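Search this site Search Stories Go

The Right to Ice

In my second week at Donati I was given a river.

That's how Agata Fontana put it, anyway. She came up the stairs with a folder under each arm, dropped both of them on my keyboard and said, "Perla, how would you like a river?" and I said I'd love one, and I meant it. I'd spent the whole of the first week checking page numbers on a lease. I would have taken a puddle.

The river was the Duria, which comes down behind Drodetholm, goes under the market bridge and then slows down in a wide flat pool before the old mill. It isn't a big river. You could throw a sandwich over most of it. But in the folder was a photocopy of a deed, brown even in the photocopy, and the deed said that the owner of the house at the top of Mill Steps had the right, for ever, to cross the mill yard and take ice from the pool.

"Ice," I said.

"Ice!" said Agata, and she sat down on the edge of the spare desk looking ten years younger. "Isn't it wonderful?"

Our client was Cosimo Mazza, who had the house at the top of Mill Steps and sold ice cream out of the front room of it. He hadn't cut a block of ice in his life. He had two enormous freezers that hummed through the wall and a van. What he did have was a habit of walking down across the mill yard every morning before six to look at the water, as his mother had, and her uncle before her, and now there was a gate in the way with a padlock on it.

The gate belonged to Arturo Bortolotti. He'd bought the mill the spring before, he was turning it into a restaurant, and he didn't want a man in slippers crossing his terrace at dawn. You could see his point. I could, at least, though Agata told me to stop seeing it in office hours.

I went to meet Mr Mazza on my own, in my interview shoes, with a new notebook. He gave me a dish of pistachio before I'd sat down.

"They say it's about ice," he said. "It doesn't freeze any more. When did you last see it freeze?"

I said I'd only moved to Drodetholm in July.

"Well, it doesn't. So they say, no ice, no right. Finished." He watched me eat. "Is it finished?"

I didn't know. I told him I didn't know, which I've since learned you're allowed to do, and he seemed to like it better than anything else I said that morning. He gave me a second dish. I wrote NO ICE = NO RIGHT? in the notebook and underlined it twice, and got pistachio on the page.

The other side's solicitor was Sylvain Collet, and I'd like to tell you he was a villain, because he wrote like one. His letters were beautiful. They had semicolons. "Your client's ancestors," he wrote, "may well have enjoyed a right to harvest ice; your client, on his own account, enjoys a view." I read that one aloud to Agata and she laughed so much that she had to take off her glasses.

"He's right, though, isn't he?" I said.

"He may be. Go and find out."

So I went and found out, or I tried to. I can't describe how happy I was for those weeks. I know what people think about property law, I used to think it too, but there is nothing like it! Every dull field has somebody's quarrel buried in it. I read cases about wells, and cases about a lady who was entitled to dry her washing on a neighbour's hedge. I read one about turf at the bus stop and missed the bus. All of them went round and round the same question of what exactly had been given, and what happened to it when the world moved on and left it standing there.

The trouble was the deed. We only had the photocopy, and the photocopy stopped at the bottom of a page in the middle of a line. "To cross the said yard and to take ice from the said pool and", it said. And what? I used to lie awake finishing it. And fish. And water. And the consequences.

All of Donati's old papers had been scanned into Storix, which was a very good system if you already knew what you were looking for. I typed in Mazza and got nothing. I typed in Mill Steps and got a planning objection about a chimney. I typed in ice and got 962 results, because Storix found it in notice and justice and price and office, and I read every one of them, over four evenings, with the heating off and my coat on. There was a great deal of justice. There was no ice.

"It'll be the original, then," Agata said, when I confessed. "Under the stairs. The tin boxes. They were never all scanned, we ran out of money at 276."

"How many boxes are there?"

"366," she said, and patted my arm. "One for every day of a leap year. My father thought that was very funny."

The tin boxes had locks. The locks had keys, and the keys were meant to hang on a board in the corridor, except that the board had been taken down when the corridor was painted and the keys had been put somewhere safe. You know how that goes. I asked everyone. Reception thought the kitchen. The kitchen turned out to be a man mending the boiler, who thought reception.

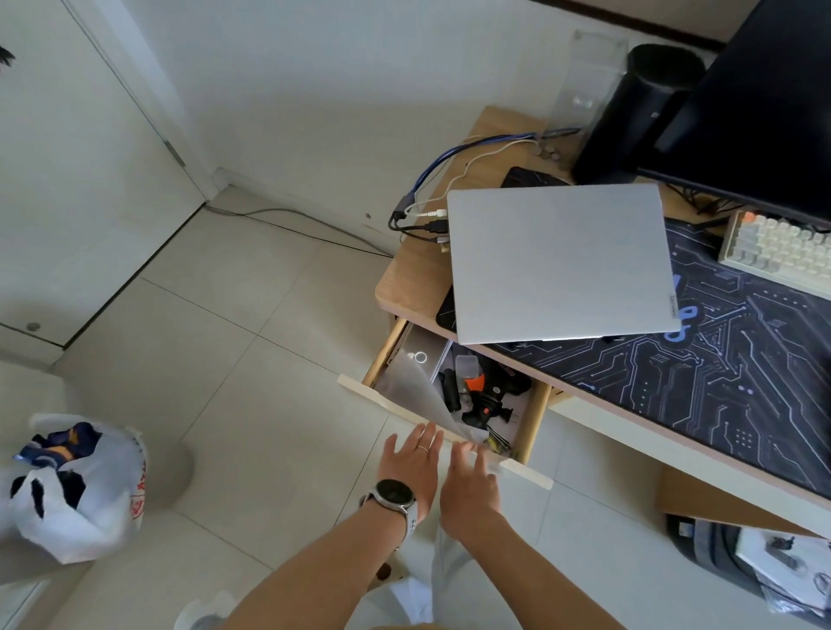

Lawyers keep everything and file about half of it, and the other half goes into desks. I'd been given the desk that came free when the last trainee qualified, and I had never properly gone through it; I'd pushed my stapler in at the front and shut it again. On the Sunday before our reply was due, alone in the building, I pulled the drawer right out and started at the left. First came a sheet of frosted plastic that lay draped inside, and beside it a see-through box, and in the box a small metal key ring. I'd been looking at that box for two months. I'd thought it was somebody's bicycle.

I ran down the stairs. I'm not too proud to say so.

It took me until it was dark. The first box I opened was full of wills, the second had a christening gown in it, and the third was the sort of dust that makes you think about the person who made it. I'm afraid I read things I had no business reading. A man had left his brother "the good ladder, which he knows about". Two sisters had divided a piano. I sat on the floor in the cold under the stairs with all these people, every one of them perfectly certain of what they wanted, and I thought, I'm going to do this for ever.

The deed was folded in eight at the bottom of a box marked Various. I smoothed it out on my knee. The writing was small and leaned backwards, and it took me a while to find my line, and then I held my breath and turned over.

"To cross the said yard and to take ice from the said pool and, there being none, to go and see."

I read it again. I read it aloud, to the boxes. There being none, to go and see. Some clerk in Drodetholm, with cold fingers and a client at his elbow, had thought of mild winters! He had thought of a man going down in the dark to find out if the ice was in yet, and being stopped at the gate by a miller who said there wasn't any, so what did he want? And he had put it in. Eight words, if you leave out the "and". I could have kissed him.

I rang Agata at home, and she made me read it to her four times, and then made me read it to her husband.

We sent a copy to Sylvain Collet first thing, with a covering letter I'd written myself. I had put a semicolon in it. He telephoned before lunch, and he asked for me, not Agata.

"Miss Zamudio," he said. He had a much kinder voice than his letters. "To go and see."

"Yes," I said.

"It's very good, isn't it?"

"It's the best thing I've ever read."

"I rather think it may be," he said. There was a long breath. "I shall have to fight you on whether it means every day."

"It means every day there isn't any ice."

"Yes," he said sadly. "I was afraid that was what it meant."

It never went to court. There was a meeting in the mill, on the new terrace, with the heaters going, and I'd prepared 80 pages for it in a binder with coloured tabs. I didn't open it. Mr Bortolotti had the deed in front of him in a plastic wallet and he kept turning it over to look at the back, where the line was.

"Every morning?" he said to Mr Mazza. "And what do you see?"

Mr Mazza thought about it. He'd put on a tie.

"Mostly ducks," he said.

Mr Bortolotti looked out at the pool. I don't think he'd done it much, he'd been busy with the kitchens and the bank. It was a grey sort of day with no wind, and the water was lying quite still under the far wall where the sun doesn't get to.

"What time do you come?" he asked.

"Before six."

"I'm up at six. The bread comes."

Sylvain Collet put the cap on his pen. Agata kicked me under the table, hard, which I took to mean that I wasn't to say anything, and I didn't, although I had 80 pages.

They agreed it between them. The padlock would come off, and Mr Mazza would wear proper shoes, and that was put in writing because Mr Bortolotti insisted on it. I drafted the clause. I'm prouder of it than of anything I've done since, and I've done a whole hospital since. I defined "shoes".

I went down myself that winter, once, in the week when the pipes froze at my flat. Strictly speaking I had no right to. It was still dark and the gate was open, and the two of them were standing at the edge of the pool with their hands in their pockets and a bag of rolls on the wall behind them.

"Well?" I called.

Mr Mazza put out one foot, in its proper shoe, and pressed very gently on the water near the bank, and it creaked.

Contact | Copyright of each story remains with its author | Back to top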